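Oct 15, 2021

# Do people install phone updates when we ask them nicely?

Our project began in June, when the college in Luslow moved its timetable app, Kwofie, to a new version and half the corridor complained that it wouldn't open. We wondered how many people were simply running old software, and whether a friendlier reminder might help.

We sent a short survey to 533 students and had 85 replies, which was fewer than we'd hoped for but enough to get going. From those, 14 people said they had turned automatic updates off altogether, mostly to save storage or out of worry about the battery – a worry I must admit I shared before we started!

We then wrote two reminders and showed them through Flostetti, the notice tool the college already uses. The first was the usual stern warning. The second explained in plain words what the update fixed and how long it would take. 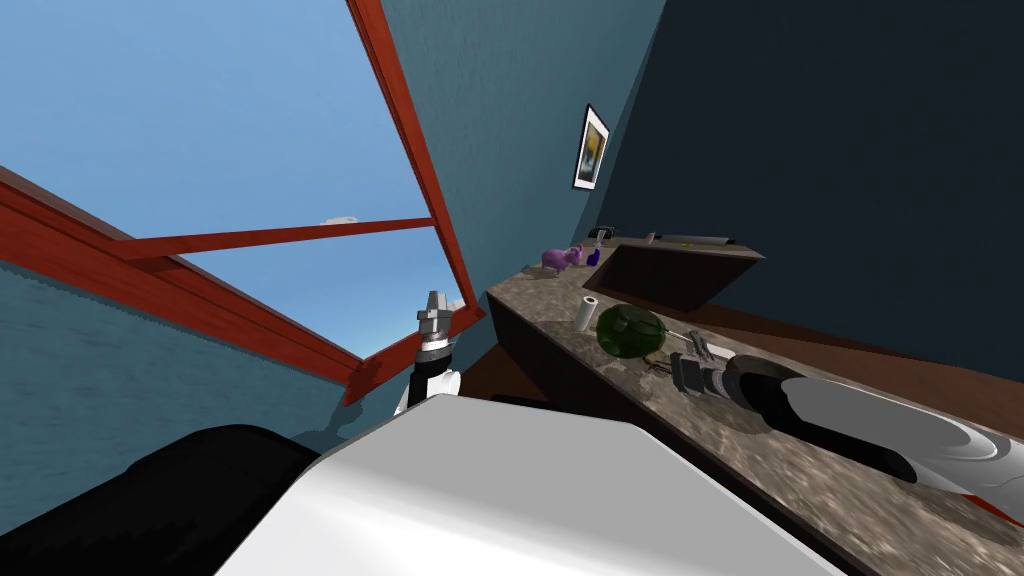
Wording mattered more than we expected.

Of the 14, 8 switched updates back on after the plain reminder. We would have liked to try it at Haneck too, but their term dates didn't match ours.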